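Section 4: Covering the Table and Running the First Two-Arm Practice
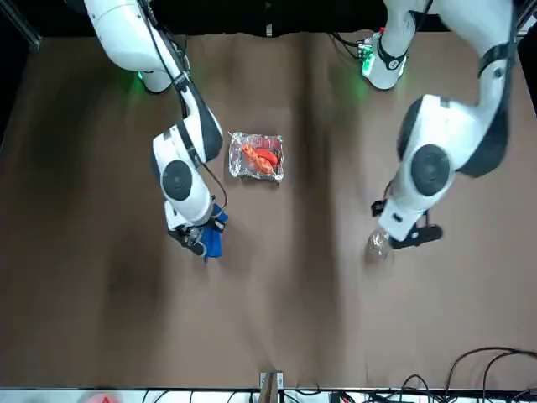
Before you begin

By now you should have both arms bolted down, powered, and answering to the Trotport control program (Section 3). Set aside an unhurried evening for this part. Most people who build in the Undside workshop get through it in one sitting, but if you stop halfway, park the arms and switch off at the wall, and everything will be waiting for you next time.

You will need:

A roll of brown wrapping paper, wide enough to cover the table
Low-tack tape
Two or three soft practice objects, such as a cloth and some toy food
A light plastic cup
A small tray and some kitchen foil
Reusable cable ties

Covering the table

1. Park both arms using the PARK command and wait for them to stop. Press the emergency stop before you lean over the table. I know this feels fussy when you only want to smooth out some paper, but please do it every time.

2. Roll the paper out across the whole work area and trim it to fit around the bases. Tape it down at the edges. Creases are fine, and you will collect plenty of them as you go along, so don't spend your evening chasing every wrinkle. What you do want to flatten is any fold that stands up high enough for a fingertip to catch on.

3. Check that the status light on each base is still easy to see from where you sit. Green means the arm is enabled and may move. Treat a green arm as a moving arm, even if it has been sitting still for the last ten minutes and you have your coffee in your hand.

Note: Change the paper when it tears. Eldana Workneh, who wrote the first version of this guide, kept one sheet going from September until spring, and by the end it was more tape than paper.

Dressing the cables

4. Follow each arm's cable from the base to the gripper with your fingers and tie it loosely to the outside of the links. Leave a soft loop at the elbow. Then, with the emergency stop still pressed, move the arm by hand through its full bend and watch that nothing pulls tight.

5. Gather the slack at the near corner of the table. It will probably never look beautiful — mine certainly doesn't — but it must stay clear of the space where the grippers work.

CAUTION: Never route a cable between the two arms. A closing gripper will take hold of a cable just as happily as it takes hold of a cup.

Setting the speed and grip

6. Release the emergency stop, open the Motion page, and set the speed limit to 30 for both arms. You can raise it later on, once you have a feel for how they travel.

7. On the Grip page, enter 400 for cloth and 300 for the plastic cup. A thin cup buckles easily, so if yours bends, lower the number a little at a time and try again. Save each setting under a name you'll recognize next month.

CAUTION: Do not enter a grip value over 2000. The program will accept it, but the finger mounts in this build are not meant for it.

First practice: one object in each hand

8. Line the tray with foil and set it toward the far side of the table, between the arms, with the toy food in it. It stays put during this practice. Its job is to give you something to steer around, and you'll be picking from it in Section 5.

9. Choose the right arm and bring the open gripper down over the cloth. Close it slowly. A bunched-up cloth is much easier to pick up than a flat one, so scrunch it first and don't feel you are cheating.

10. Lift the cloth clear of the paper and hold it there. Now choose the left arm, approach the cup from the side, and close until the fingers just meet the plastic.

11. Bring the two grippers to the same height, facing each other, with a good open stretch of table between them. Pause and look at both from your seat. A clear cup nearly disappears against the brown paper, so if you are having trouble judging where its rim is, put a band of colored tape around it.

12. Lower each object, open each gripper, and back away before moving sideways. Repeat until you can do it without looking down at the keys. Jeferson Quintana suggests swapping the objects between hands after that, and I agree with him, though it is harder than it sounds.

If something goes wrong

The cloth slips out: close the gripper lower down on the bunch and take in more fabric.

The paper lifts along with the object: you came down too far. Raise the approach height on the Motion page and tape the paper again.

One arm stops and its light goes out: press the emergency stop, check the plug at the base, and go back to step 6.

Both arms stop together: the program has decided they are too close. Park the left arm first, then the right.

When you have finished, park both arms, press the emergency stop, and leave the paper in place for Section 5.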